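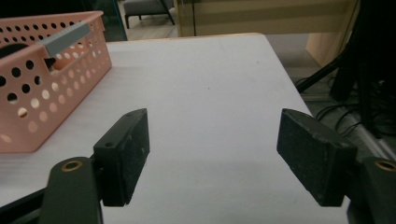
About Liem

Liem started in a rented workshop in Flandholm with two desks, one kettle and a lot of opinions about how a robot ought to pick up soft things. We have grown since then (there are 29 of us now, and a second kettle), but the work is still household handling: cloth, baskets, paper, the ordinary stuff of a kitchen or a bedroom that machines find so hard and the rest of us do without thinking.

We love having people over. Our last open day, in May, brought 100 neighbors, students and grandparents through the door, and we let anybody who wanted to have a go with the hand-held grippers.

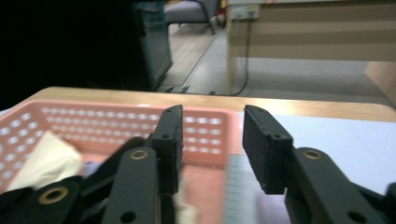

Syahrul Osman, who runs our visits, likes to begin with the grippers and leave the slides for later, so please come ready to join in — the little ones usually get the hang of it before their parents do! A visit takes up most of a morning, with plenty of time for questions and for coffee from Cirska next door.

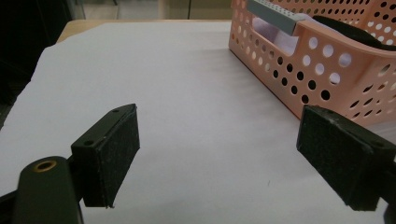
Schools, clubs and curious families are all welcome, and there is no charge. Ring the bell at the Ruvero entrance, the one facing the parking lot, and somebody will come down and let you in. Groups larger than a single class should write to us first so we can split you up between the tables.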